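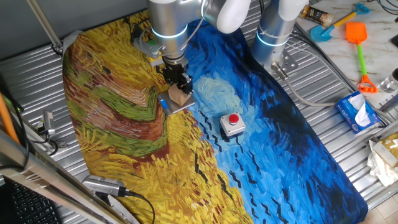 Vor dem Jahreswechsel habe ich mir vorgenommen, endlich mein Brot selber zu backen und dabei auch die deutschen Wörter dafür richtig zu lernen. Ich schreibe hier auf, was ich bis jetzt verstanden habe. Wer es besser weiß, darf mich gerne korrigieren, auch bei der Grammatik.

2. Januar 2025 · 275 Mal geteilt

Angefangen hat es mit dem Mehl. Bei uns zu Hause gab es weißes Mehl und Vollkornmehl, mehr nicht. Im deutschen Supermarkt stand ich dann vor den Typen und dachte zuerst, die Nummer ist eine Qualität, also je höher, desto besser. Die Nummer sagt aber, wie viel Mineralstoff übrig bleibt, wenn man das Mehl verbrennt. Je höher die Zahl, desto dunkler ist das Mehl und desto mehr ist von der Schale noch dabei.

Das Wort »Schrot« kannte ich nur von der Jagd. In meinem ersten Rezept stand »Roggenschrot einweichen«, und ich habe es dreimal gelesen, bevor ich das Wörterbuch geholt habe. Schrot ist grob zerkleinertes Korn. Grütze ist wieder etwas anderes, und Grieß auch. Über Grieß möchte ich hier nicht schreiben, weil ich mit ihm noch nicht fertig bin.

Mein Mehl kaufe ich jetzt in der Mühle Tilero, in Papiersäcken. Der Müller spricht sehr schnell und verschluckt die Endungen, aber er wiederholt alles freundlich. Von ihm habe ich das Wort »griffig« gelernt. Griffiges Mehl fühlt sich zwischen den Fingern ein wenig körnig an, glattes Mehl ist fein wie Puder. Für Spätzle hat er mir das griffige empfohlen, für Hefezopf das glatte.

7 Kommentare

Der Sauerteig. Ich habe im Internet gelesen, dass man ihn »füttert«, und ich fand dieses Verb am Anfang ein bisschen komisch für etwas im Glas. Nach 5 Tagen hat er nach nassem Karton gerochen, und ich wollte ihn wegwerfen. Farzana Patwary hat mir geschrieben, ich soll noch warten und ihn wärmer stellen. Seitdem wohnt er oben auf dem Kühlschrank. Er riecht jetzt nach Joghurt, manchmal nach Apfel.

Für mich war schwierig, dass in den Rezepten so viele Wörter für fast dieselbe Sache stehen: Anstellgut, Starter, Vorteig, Sauer, Ansatz. Anstellgut ist das, was man aufhebt. Vorteig ist das, was man am Abend davor mischt, und der kann auch mit normaler Hefe sein. Ich habe mir dafür einen Zettel gemacht, der hängt innen an der Schranktür.

Das Wasser wird auch nicht in der Schüssel nach Gefühl gegossen, wie es meine Tante macht. Bei ihr wird es immer gut. Bei mir wird es dann Suppe.
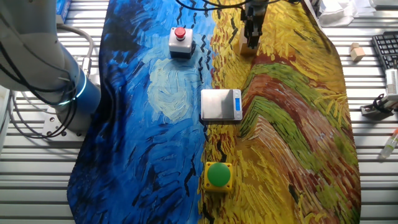 Deshalb wiege ich alles, auch das Wasser und das Salz. Mein Standard für ein kleines Brot sind 275 Gramm Weizenmehl und ein bisschen Roggen dazu. Mit einem Messbecher hatte ich jedes Mal einen anderen Teig, je nachdem, ob ich das Mehl locker eingefüllt oder den Becher auf den Tisch geklopft habe.

Und bitte, liebe Rezeptautoren: Was ist eine »Prise«? Was ist eine »Messerspitze«, und von welchem Messer? Ich meine diese Frage ernst. Bei Zimt ist es mir egal, bei Hefe schon nicht mehr.

5 Kommentare

Kneten. Im Deutschen kann man einen Teig kneten, walken, falten, dehnen, schleifen und wirken. »Wirken« kannte ich nur bei Tabletten. Beim Brot heißt es, dass man den Teigling in Form bringt und ihm Spannung gibt. In der Bäckerei Nenevska, wo ich im März einen Abendkurs gebucht habe, steht in der Beschreibung sogar »Rundwirken und Langwirken«. Ich freue mich auf diesen Kurs vor allem wegen der Wörter – ein wenig auch wegen der Brezeln.

Wenn der Teig ruht, heißt das »Gare«. Es gibt die Stockgare und die Stückgare, das ist nur ein Umlaut und ein c und trotzdem eine ganz andere Stunde im Ablauf. Stockgare: der ganze Teig ruht. Stückgare: das geformte Stück ruht. Ich habe es zweimal verwechselt und das Brot war beide Male flach.
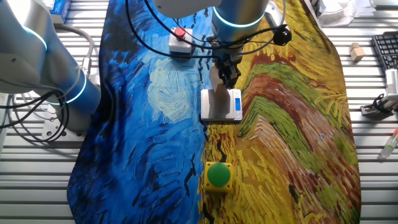 Digitalwaage und Weizenfeld im Stil von van Gogh.

Noch etwas zum Salz. In meinem zweiten Versuch habe ich es vergessen, und Lionel Lightfoot hat beim Abendessen sehr höflich zwei Scheiben gegessen und dann nach dem Käse gefragt. Das Salz gebe ich jetzt zuerst in eine kleine Schale und stelle sie neben das Mehl. Der Teig ohne Salz klebt übrigens auch mehr, das hätte ich beim Kneten merken können.

Zur Kruste schreibe ich nächstes Mal mehr. Mein Ofen ist alt und macht keinen Dampf, ich stelle eine Form mit heißem Wasser nach unten. Das Brot bekommt davon Glanz, aber es reißt noch immer an der Seite auf und nicht dort, wo ich geschnitten habe. Ich vermute, dass die Stückgare zu kurz war.

Frage an alle: Sagt man bei euch Kanten, Knust, Ranft oder Scherzel zum Endstück? In meinem Kurs für Deutsch stand nur »Brotende«, und das hat hier noch kein Mensch zu mir gesagt.

7 Mal geteilt

Kontakt · © 2025 · Nach oben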